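Workbench

A workbench is a sturdy table made for working on, and I could talk about them all day. I grew up doing homework on one (a big scarred thing my uncle built), so you'll have to forgive me if this entry gets a little personal in spots. At its simplest, a workbench is a flat top on strong legs, high enough that you can work standing up without wrecking your back.

Height

Everybody argues about height! The old rule says the top should meet your wrist when your arms hang at your sides. That suits hand planing, where you want your weight over the wood. For fine work like carving or fixing a clock, I like it a good bit higher, close to the elbow. My friend Dario Greco builds his with bolt-on feet, so one bench can be low in the morning and high after lunch – a trick I copied right away.

The top

Thick hardwood is the classic choice. Beech and maple are both common, and they take a beating. Softwood tops cost less and dent more, but a dent in the bench often saves a dent in the project, so I don't look down on pine at all. Metal tops turn up in machine shops and anywhere oil gets spilled. Stone and tile have their fans too, mostly among people who work with heat or chemicals.
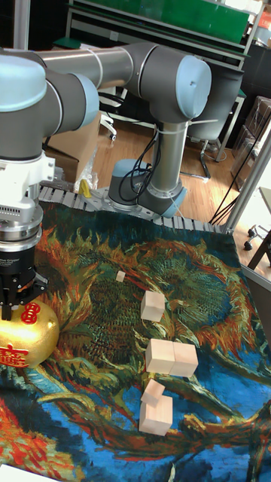

Prurkgate, January

Vises and holding

A bench without some way to hold the work is really just a table. The face vise sits on the front edge and grips boards while you saw or plane them. The tail vise sits at the end and pushes against pegs called bench dogs, which drop into holes in the top. There's also the holdfast, a bent iron hook that you whack into a hole until it wedges tight. I own 13 of them, and yes, that's too many.

Legs and bases

Wobble is the enemy. Joined legs with a low stretcher between them stay stiff for years, and a shelf across the stretchers lets you pile on weight (mine holds paint cans and a bag of sand). Trestle bases come apart for moving. Folding benches are handy in a small apartment, although I wouldn't want to plane anything wide on one.

Care

Aušra Vanags, who taught the first bench class I ever took, wiped hers with boiled linseed oil every winter and scraped off the dried glue while she was at it. I do the same now, just less often than she'd like. Lay oily rags out flat outdoors to dry, because a wadded one can heat up and catch fire on its own. When the top gets cupped or lumpy, you can plane it flat again. A thick top will stand quite a few rounds of that before it gets thin.

See also: sawhorse, shaving horse, bench hook, tool chest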